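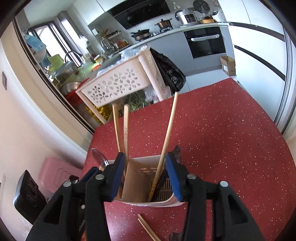
Toom Divided Utensil Holder, Cream White
Kitchen Organization > Countertop > Utensil Storage

Supplied by Bradbridge Household Equipment
Page revised 1/16/25

Overview

The Toom Divided Utensil Holder is an upright plastic container for the storage of chopsticks, spatulas, spoons and other long-handled utensils. It is intended for daily use on a kitchen countertop, beside the sink or near the stove. An inner divider separates the holder into compartments so that eating utensils and cooking utensils may be kept apart. Small round holes in the back wall assist with drainage and allow air to reach the contents after washing.

The holder is offered to private households and to shared kitchens, including those in student residences, community centers and small offices. Utensils are not included.

Construction

The body is molded in cream-white plastic with a smooth finish. The walls are light and have a small amount of give. They will bend slightly under pressure at the sides or front edge, and this is normal for the material. The base is flat and should be placed on a level surface.

The divider is part of the body and cannot be removed. A grid-patterned insert may be placed in one compartment to keep thin items from gathering in a corner. Inserts are listed under Accessories.

Specifications

Product line: Toom
Color: cream white
Material: plastic
Drainage: round holes, back wall
Divider: fixed
Maximum recommended water temperature for washing: 60 °C
Carton quantity: 4
Minimum order, institutional accounts: 100

Recommended Use

Chopsticks and other slender utensils are best stored with the eating ends facing up. Wooden spatulas and long cooking sticks should be placed toward the back, where the wall gives them support. Heavy metal ladles and tongs are not recommended, as their weight may tip a holder that is otherwise lightly filled. For these items, please refer to the Sturnura weighted crock.

Wooden utensils should be shaken free of excess water before they are returned to the holder. Where space permits, leave a gap between the back wall and any tile or cabinet – the drainage holes work best when they are not blocked. Water may collect on the countertop below the holder. A shallow tray is advised on unsealed wood and natural stone.

Care and Cleaning

Empty the holder once a week and wash it by hand with warm water and mild dish soap. A narrow bottle brush will reach the bottom of each compartment. Rinse well and allow the holder to dry upside down before refilling. Inserts should be lifted out and washed separately.

Do not use steel wool, scouring powder or undiluted bleach. Do not place the holder on a hot burner or against a heated pan. The product is not approved for use in a microwave or oven. Replace the holder if cracks appear along the rim or at the divider.

Accessories

Skoso grid insert, dark. Fits one compartment.
Skoso drip tray. Fits below one holder.
Sturnura weighted crock. For ladles, tongs and other heavy utensils.

Ordering and Delivery

Private customers may order single units through any Bradbridge dealer. Institutional customers should submit a written order stating the delivery address and the account number. Orders of 300 units or more are shipped by freight and require a loading area at the place of delivery.

Stock of the cream-white version was renewed in December. Other colors are not currently supplied.

Returns

Unused holders may be returned in the original carton within 60 days of delivery. Inserts and trays that have been washed or used cannot be accepted. Damage in transit should be reported to the dealer before the holder is put into use, and the carton should be kept for inspection.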